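작은 공연장 대관할 때 매니지먼트 없이 계약해도 될까요?

올린이: 새벽네시합주실

4인조 밴드에서 베이스를 치고 있습니다. 소속사는 없고 지금까지는 아는 클럽에서 불러 주면 나가서 연주하는 식으로만 활동했습니다. 내년 4월에 첫 단독 공연을 해 보려고 Sturnberg에 있는 Jolurholm이라는 소극장에 문의를 넣었고, 오늘 계약서 초안을 받았습니다.

객석은 367석이라고 되어 있습니다. 저희가 그 자리를 다 채울 수 있을 것 같지는 않은데 극장 쪽에서는 뒤쪽 구역을 막고 쓰면 된다고 합니다. 문제는 계약서입니다. 대관료와 별도로 티켓 매출의 일부를 극장이 가져가는 조항이 있고, 현장에서 파는 음반과 티셔츠 매출도 정산 대상에 들어가 있습니다. 공연 42일 전부터는 취소해도 계약금을 돌려주지 않는다는 문구도 있습니다.

멤버들 중에 이런 계약을 해 본 사람이 없습니다. Yazdani라는 공연 대행업체에 맡기면 알아서 해 준다고 하는데 수수료가 부담됩니다. 직접 계약해도 괜찮은지, 꼭 고쳐 달라고 해야 하는 조항이 있는지 알고 싶습니다.

Fatemeh Mousavi

직접 계약해도 됩니다. 저는 Sturnesstead에서 포크 듀오의 일을 봐 주고 있고 소극장 계약은 대부분 대행 없이 했습니다. 말씀하신 내용만 보고 적습니다.

먼저 대관료와 매출 배분이 같이 들어 있는 부분입니다. 둘 다 받는 극장도 있지만 보통은 둘 중 큰 금액을 내는 방식으로 협의가 됩니다. 초안을 그대로 받지 말고 "대관료 또는 매출 배분 중 높은 금액"으로 바꿀 수 있는지 물어보세요. 안 된다고 하면 대관료를 낮춰 달라고 하면 됩니다. 초안은 말 그대로 초안이라 수정 요청을 한다고 기분 나빠하지 않습니다.

음반과 티셔츠는 누가 파는지가 중요합니다. 극장 직원이 판매대를 맡아 주면 수수료를 내는 게 맞고, 밴드 쪽 사람이 직접 팔면 빼 달라고 할 근거가 있습니다. 저희는 판매를 직접 하는 조건으로 음반만 제외한 적이 있습니다. 티셔츠는 끝까지 안 빼 줬습니다. 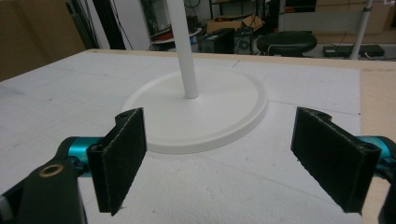
취소 조항은 날짜보다 사유를 보셔야 합니다. 극장 사정으로 취소될 때 계약금을 돌려주는지, 이미 쓴 홍보비는 어떻게 되는지가 적혀 있어야 합니다. 밴드가 취소할 때만 적혀 있고 반대 경우가 비어 있는 계약서가 꽤 많습니다. 비어 있으면 한 줄 넣어 달라고 하세요. 날씨나 정전 같은 불가항력 항목도 따로 있는지 확인하시고요.

그리고 아래 내용은 계약서에 없더라도 메일로 답을 받아 두세요.

- 음향, 조명 기사 인건비가 대관료에 포함되는지
- 반입과 리허설 시작 시간, 철수 마감 시간, 초과 시 추가 요금
- 뒤쪽 구역을 막는 데 비용이 드는지
- 예매 대금이 누구 계좌로 들어오고 언제 정산되는지

마지막 항목 때문에 고생하는 팀이 많습니다. 정산이 공연 한 달 뒤로 되어 있으면 세션비나 인쇄비를 먼저 내야 하니까 그만큼 현금을 준비해 두셔야 합니다.

서명은 밴드 대표 한 명이 하더라도 비용을 어떻게 나눌지는 멤버들끼리 따로 적어 두는 게 좋습니다. 금액이 크면 예술인 대상 법률 상담을 받아 보세요. 저는 변호사가 아닙니다.

드럼치는아빠

그냥 대행 쓰세요. 저희는 직접 했다가 포스터 날짜도 틀리고 정신 하나도 없었습니다. 수수료 아까워도 그게 편해요. 근데 첫 단독이면 좀 더 작은 데서 하는 게 낫지 않나요?

2번합주실단골

위에서 거의 다 나왔는데 저작권료 얘기가 없어서 덧붙입니다. 커버곡을 하실 거면 공연 사용료를 누가 신고하고 내는지 꼭 확인하세요. 극장이 연간으로 처리하는 경우도 있고 주최 쪽에 넘기는 경우도 있습니다. 자작곡만 해도 곡이 신탁 등록되어 있으면 신고 대상이 될 수 있으니 셋리스트를 미리 만들어서 극장 담당자한테 물어보는 게 빠릅니다.

대행은 전부 맡기는 것 말고 계약서 검토만 해 주는 곳도 있습니다. Yazdani가 그렇게도 하는지는 모르겠는데 전화해 보시면 알려 줄 겁니다. 견적은 꼭 글로 받으세요.

새벽네시합주실

답변 감사합니다. 극장에 매출 배분과 판매대 조항 수정이 되는지 메일 보냈습니다. 극장 쪽 취소에 관한 내용은 다시 읽어 보니 정말 없어서 그것도 같이 적었습니다. 커버는 두 곡 할 예정이라 셋리스트도 첨부했습니다.

문의: 게시판 하단 운영자 쪽지함 | 게시글의 저작권은 각 작성자에게 있습니다 | 맨 위로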